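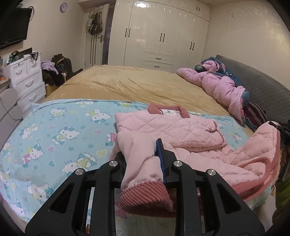
A quilted fabric is made from layers joined together by stitching. Most quilted clothes have three: an outer layer, a filling (called wadding) and a lining. The filling does most of the work of keeping you warm, and the stitches hold it in place. On the pink jacket the stitching makes a diamond pattern, which you can see on the folded front section just below the collar. The sleeve has no diamonds and looks smooth. The cuff and collar are a darker, dusty pink, and the cuff has thick ribs.

How does wadding keep you warm?

Wadding does not make heat. Your body makes the heat. Wadding is a mass of thin fibres with small spaces between them, and the spaces are full of air. Heat passes through still air slowly. Moving air carries heat away much faster, as you will know if you have stood in the wind in a thin shirt. The fibres get in the way of the air so that it can hardly move.

A material that slows down heat is called an insulator. If wadding is squashed flat, some of the air is pushed out and it insulates less well. Quilted clothes should not be stored for months under a heavy pile.

Why is it stitched?

Without stitching, loose wadding slides downwards when a garment is worn or washed. It collects in lumps near the bottom and leaves thin places at the top. Lines of stitching divide the garment into small sections, and the wadding in each section has very little room to travel.

There is a drawback. Along each line of stitches the layers are pulled tightly together, so the garment is thinner there and lets out more heat. Small diamonds hold the wadding well but need more stitching. Large diamonds leave thicker areas of wadding but hold it less firmly. The maker has to choose a size between the two.

What are the ribs?

Ribbed cloth of this kind is called corduroy. It is woven with extra threads, which are cut and brushed to form soft raised lines. Each line is called a wale. Cloth with thick wales has few of them across its width, and cloth with thin wales has many.

Something to try

You need two identical jars with lids, warm tap water, a thermometer and a quilted coat. Ask an adult to help.

1. Fill both jars with warm water to the same level and close the lids.
2. Wrap one jar in the coat. Leave the other on the table.
3. Wait 49 minutes.
4. Measure the temperature of the water in each jar and write it down.

Repeat the test with the coat squeezed tightly by a belt, and compare the results.

Text by Adaeze Idahosa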